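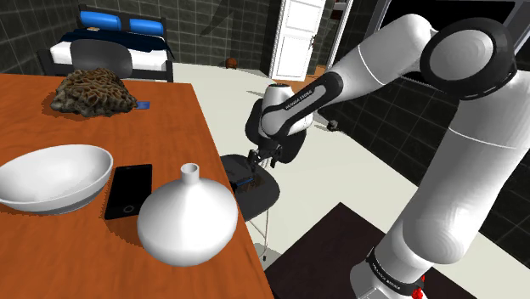
No. 22

House rules for a simulated arm

I keep a written list of rules for the bedroom setup, and a few people have asked to see it. Most of the list came out of arguments with Ákos Somogyi, who reviews my runs and doesn't let much slide. We call the scene set Makine. It has a table, a bed, a couple of chairs, some clutter and a Panda arm, and every rule on the list was written after somebody broke it.

The first rule is that the simulated arm gets the same limits as a real one. It's easy to raise a joint speed in a config file when a run is taking too long, and then you have a policy that only works on an arm you can't buy. We set the limits once per project and any change goes in the log with a name next to it.

Second, clutter stays put during a batch. If the vase stands against the phone at reset, it stands against the phone for all 600 episodes unless the sheet says positions are randomized. I used to nudge things out of the way between runs. Ákos caught that by comparing start states, and he was right to be annoyed.

Third, contact with anything other than the target counts as a fault, even if nothing falls over. This is the rule people push back on most. A light brush against the bowl looks harmless on screen — it costs nothing and the bowl doesn't break. On a bench it would be a stop and an incident note, so we score it that way here too. After 3 faults in a row the batch ends and somebody looks at the replays before it starts again.

Fourth, the arm approaches from above whenever there is furniture close by. Chairs are the worst for this. A seat edge or a backrest can be just outside the region the planner checks, and the forearm finds it before the fingers do. Last January I lost most of a batch that way. We now add the whole chair as a collision object, legs included, and leave a margin on every side.

Fifth, name objects in plain words. "Small dark object" is a fine name if you don't know what the mesh is supposed to be. Guessing is how we ended up with one asset under 11 labels in the Numevow export, and cleaning that up took me longer than building the scene.

Last, the rules live next to the scene files and have a version. If you change a rule, old results keep the old version number. I don't rescore them.

Ákos wants a rule about lighting as well. I'm holding off until we've both run the Cistau scenes and can compare notes, and I'll put the new version up once that's settled.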